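Londix Community Computer Reuse Program
Second progress report to the Tsang Family Fund
Prepared by Sunita Kapoor, program coordinator
Sat 18 April

1. Summary of the period

The program is advancing well, and most of the activities in our agreement with the Fund are on schedule. We have now passed 87 desktop computers to households in the Stivosau and Wimel neighbourhoods. The evening classes have started in both places. One activity, the home internet support, is late, and I explain the situation in section 4.

2. Donated equipment

The two offices which promised us their old machines have kept their word, and a third one contacted us in the autumn. Every desktop is opened and checked before it receives a new system. The most frequent problem is insufficient memory, followed by old hard drives. We don't repair monitors any more — the parts cost more than a used monitor in good condition.
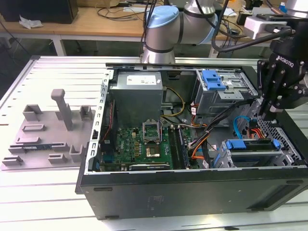 3. Evening classes

Classes are held at the Wimel library and at the neighbourhood centre in Stivosau. Each course has six lessons: email, safe passwords, online banking, government forms, video calls and one free lesson where participants bring their own questions. The free lesson is the most popular one. Several participants asked for a course in Punjabi, and we would like to offer it from May if the library confirms the room.

Attendance in Stivosau was weaker at the beginning. The bus timetable had changed and the last bus was leaving before the end of the class. We moved the start half an hour earlier and the group has been stable after that.

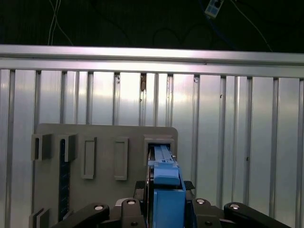 Metal panel and rail with cables behind.

4. Home internet support

We planned to help families to apply for the low-cost internet plan. The application form is long and it requires proof of address, which many newcomers don't have in their own name. At this moment only 2 applications are completed.

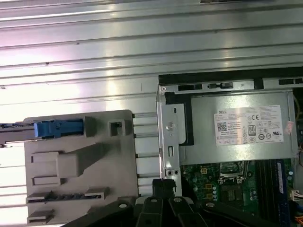

I have asked the settlement office if a letter from the landlord can be accepted, and I am waiting for their answer. If it is positive, we can continue with the families already on our list.

5. Budget

Spending to date is $3,124, mostly for memory, drives and printed course booklets. We also request permission to move $400 from advertising to transport, as most families hear of us from their neighbours and the deliveries cost more than I had calculated. The receipts are attached separately.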